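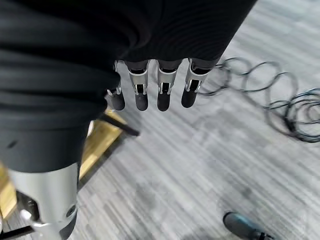 *The fingers of a robotic hand above gray carpet.*

The gate of the district office in Narkham was chained from the outside for eight days in August. Anyone who came to register a birth, pick up a permit or argue about a drainage bill was turned back at the road by people they mostly knew. The staff worked from home or from a borrowed room in Skolell, and the phones went to a recording.

The dispute began with a plan to move the land records. Narkham has kept the deeds, field maps and water rights for the lower valley since before the districts were drawn. In the spring the council voted to send all of it to Skolell, 73 kilometers up the road, and to close the records counter when the lease on the annex ran out. The vote took place at the end of a long evening session, after an item on bus shelters. Most people in Narkham learned of it from a notice taped to the counter window.

Riet Leemans read that notice while waiting for a copy of a boundary map. She and her husband Hendrik grow leeks and chicory on land that floods at the low end, and they have been to the counter more often than they can remember over a ditch shared with two neighbors.

"I can be there and back before lunch now," she said. "With Skolell, the day is gone. And if the map is wrong, you go again."

She started a petition that same week. It got 590 signatures, a good number in a town where the last council election brought out fewer than 800 voters. The petition was handed in at the front desk and stamped. Under the district's own rules it should have been put on the agenda of the next meeting. It was left off that one and the one after it.

Roel Verbeke, the district secretary, does not dispute this. He said the petition had been sent to the legal section to check whether it concerned a matter already decided, and that the legal section was one person, who was on leave. He also said the annex roof leaks over the map room, that the owner, Verschueren, had declined to fix it before the lease was up, and that the council had a report from the consultants Stelano recommending a single records office for the whole district.

The report was not public at that point. Annelies Van der Linden, who sits on the council for one of the valley wards, had asked for it twice and been given a summary of two pages. She voted against the move. She did not support the blockade either, and she told the people at the gate so on the first morning.

"I said they would lose the ones who just needed a passport," she told me. "They were polite about it. They gave me coffee and they kept the chain on." 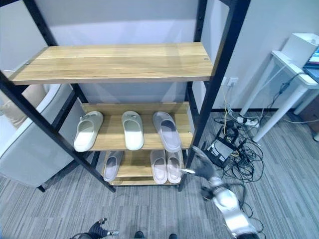

The chain belonged to Hendrik Leemans, who uses it to lock up his pump. He put it on at five in the morning and expected to be told to take it off by nine. The police came, took down names and parked across the road. No one was arrested. By the third day there was a tent, a gas burner and a roster on a piece of cardboard, with the early shifts going to those who had animals to feed later on.

Not everyone was patient with it. Bernadette Poulain runs a small care home on the station road and had two new employees who could not start until their papers were stamped. She drove to the gate on the fourth day and shouted at Hendrik Leemans for several minutes. Her mother's house had been saved by a map from that counter, she told him, and she had signed the petition herself, and she still needed the stamp.

After that the protesters agreed to let one clerk in each morning for urgent papers. The district first refused, saying the office was either open or closed, then sent the clerk anyway.

The talks that ended the blockade took place in the back room of a café, with Verbeke on one side and five people from the gate on the other. The result fits on one sheet. The petition goes on the agenda. The Stelano report is to be released in full. No records leave Narkham until the council has voted again, and the district pays for a tarp on the annex roof.

The report has since come out. It does recommend a single office. It also lists Narkham as one of two possible sites, a point missing from the two-page summary. Verbeke said the summary was prepared for length and that Skolell had more parking.

Van der Linden wants the second site costed before any vote. Two members who backed the move in the spring have said they will support her on that, though neither would say how they will vote in the end. The lease runs until the winter.

The counter is open again, mornings only. When I was there a bucket stood under the worst part of the ceiling and the maps had been moved to the dry side of the room. Riet Leemans had come in for her copy. It showed the ditch on the wrong side of the fence, and she was filling out the form to have it corrected.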